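How Eyeglasses Work

Level 3 reading. Part 4 of the series Everyday Objects Explained.

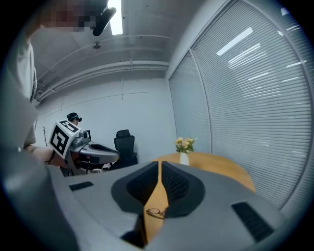
Eyeglasses are a tool for bending light. A pair has two lenses and a frame. The lenses do the optical work. The frame keeps them at the correct distance from the eyes.

What happens inside the eye

Light enters the eye through the pupil, the dark opening in the middle. It passes through the cornea and then through a small clear lens. Both of these bend the light so that it meets on the retina, a thin layer at the back of the eye. The retina turns the light into signals, and the optic nerve carries the signals to the brain.

In some eyes the light does not meet at the right place. If it meets in front of the retina, distant things look blurry. This is called nearsightedness, or myopia. If it would meet behind the retina, close things are hard to see clearly. This is called farsightedness, or hyperopia. Another kind of blur, astigmatism, occurs when the cornea or the lens curves more in one direction than in another.

What the lens does

Light changes direction when it passes at an angle from air into glass or plastic. The word for this is refraction. The shape of a lens controls how much the light bends.

A concave lens is thinner in the middle than at the edge. It spreads light out and is used for nearsightedness. A convex lens is thicker in the middle. It brings light together and is used for farsightedness. Many lenses today are plastic – it weighs less than glass and does not shatter as easily.

The parts of a frame

Rims: the rings that hold the lenses. They may be round, oval or nearly square. Some frames have thin wire rims, and some have no rims at all.

Bridge: the piece that joins the two lenses over the nose.

Nose pads: two small pads found on most wire frames. They spread the weight so that the bridge does not press on one spot.

Temples: the two long arms that reach back to the ears.

Hinges: the joints between the temples and the front. Each usually has one very small screw. The hinges let the glasses fold.

Folding and handling

Fold one temple in, then the other. Most frames fold left temple first, and the second one should lie flat on top without force. Open them with both hands. Pulling from one side bends the wire over time, and the glasses will then sit crooked.

Put glasses down with the lenses facing up. Clean them with water, a drop of dish soap and a soft cloth. Paper towels can leave fine scratches – so can a shirt with dust on it.

Try it

You need a magnifying glass, a sheet of white paper and a window. Stand across the room from the window. Hold the paper upright and put the magnifying glass in front of it. Move the lens slowly toward the paper until a small picture of the window appears. It will be upside down. Your retina receives an upside-down picture too, and the brain sorts it out. Never look at the sun through a lens.

Words to know

Refraction: the bending of light as it moves from one material to another.
Retina: the layer at the back of the eye that senses light.
Concave: curving inward.
Convex: curving outward.

Text by Yaneth Escobar. Checked by Hülya Sarıgül.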